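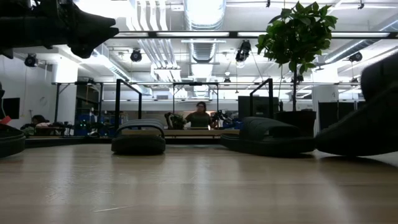 FOR IMMEDIATE RELEASE

Rerholm Shared Workshop Opens Its Two-Arm Sandal Sorting Build to Members and Neighbors

DERNSTEAD, October - The members of Rerholm, the shared workshop in Dernstead, are happy to invite the public to come and see the Hedolier project, a home-grown build in which a pair of robot arms, bolted to opposite sides of a wooden table, is being taught to pick up slide sandals and set them down in matching pairs.

The idea began, as a good many ideas at Rerholm do, with a grumble about the pile of shoes by somebody's back door. It was meant to be a small thing for a few evenings. That was 16 months ago, and in that time the table has been rebuilt twice, the wiring has been redone more often than anyone would like to admit, and the group that meets over it has grown to 20 regulars (plus a good number of people who wander over from the sewing machines and stay until closing).

Sandals may sound like an odd place to start, but they make a wonderfully stubborn practice object! A slide has a thick sole, a wide strap and an opening that can face any which way, and it can end up on its side or leaning against its neighbor. The group works mostly with black ones, which are the hardest for the software to tell apart and which were, as luck would have it, the cheapest to buy by the box.

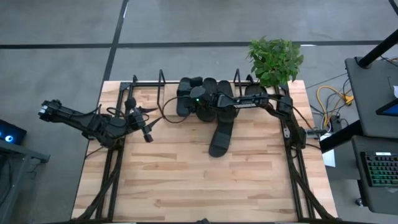
The Hedolier table at Rerholm, with both arms mounted and black slides gathered toward the back.

The present version of the table carries a rail down each side and a crossbar along the rear, so that an arm can be taken off and put back without the whole setup having to be measured again from scratch. Members wrote the control software themselves, and they will gladly share it, along with the parts list and a long and rather frank set of notes on what went wrong.

So far the group has logged around 600 practice runs. Picking up a single sandal by the strap has become fairly dependable. Turning one over, or pairing a left with a right when they lie on top of each other, still needs a good deal of patience, and help with that part of the work would be very welcome from anybody who likes a puzzle.

Parts for the current round were paid for in part by a small grant from Fahy, the Dernstead hardware store, which has also been kind enough to put up with many visits for one more handful of bolts.

Open evenings run through October, starting at 6 p.m. There is no charge and no experience is needed. Each hands-on session has room for 15 people, so visitors who would like a turn at the controls are asked to sign up at the front desk when they come in. Children are welcome with an adult.

About Rerholm

Rerholm is a member-run shared workshop in Dernstead with space for woodworking, sewing, electronics and robotics. New members can join at any time of year, and tours are given on request.

Press contact: Rerholm front desk, Dernstead

###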